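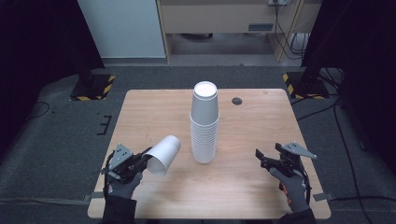

How should paper cups be stored before use?

Upside down, nested in a single column, on a clean and level surface. Inverted storage keeps dust out of the cups and puts the weight of the column on the rims, the stiffest part of a paper cup. Leave the column in its sleeve until the day it is needed.

How tall can a stack be?

It depends on the surface and on how much traffic passes it. A full sleeve of the Nevico white cup holds 80 pieces and should be split into at least 2 columns on any table that people lean on or walk past. On a fixed counter against a wall, a full sleeve may stand unsplit.

The cups stick together. What causes this?

Pressure or humidity. Cups that have been pushed down into each other wedge at the side wall, and damp air swells the paper slightly and makes the fit tighter. Twist the top cup a quarter turn and lift it straight up. Do not squeeze the column to free it. If a whole sleeve is wedged, roll it gently on a table before opening.

Where should I hold a cup when taking it off an inverted stack?

On the side wall, a little below the base. The base is recessed and offers no grip. Holding the cup near the rim tends to bring the next cup along with it.

Can a cup that has been separated go back on the stack?

Only if it is unused, dry and still round. Lower it over the top cup with the base up and let it settle under its own weight. A cup with an oval rim sits crooked, and every cup placed over it will lean the same way.

Do the white cups have a coating?

The Nevico hot cup is lined on the inside only. The outer wall is uncoated, with a matte finish, and will take pencil, ballpoint or a stamp. It will also take fingerprints and grease, so keep the columns away from food preparation.

Can I mix cups from different ranges in one column?

We advise against it. The Brostovby and Zirnari ranges have the same nominal volume, but the wall taper differs. A Brostovby cup placed over a Zirnari cup stops short and leaves a gap, and in the reverse order it jams.

What are the storage conditions for unopened cartons?

Dry, indoors, off the floor, away from radiators. Stack cartons no more than 4 high. Cartons moved in from an unheated store should stand closed for about 3 hours before opening, to limit condensation on the cups.

A cup has a dent in the side. Is it usable?

A shallow dent that springs back has no effect. Discard any cup with a sharp crease, a split along the side seam, or a base that can be pushed loose with a thumb.

Contact Jurić Paper Supply, customer desk | © 2022 Jurić | Back to top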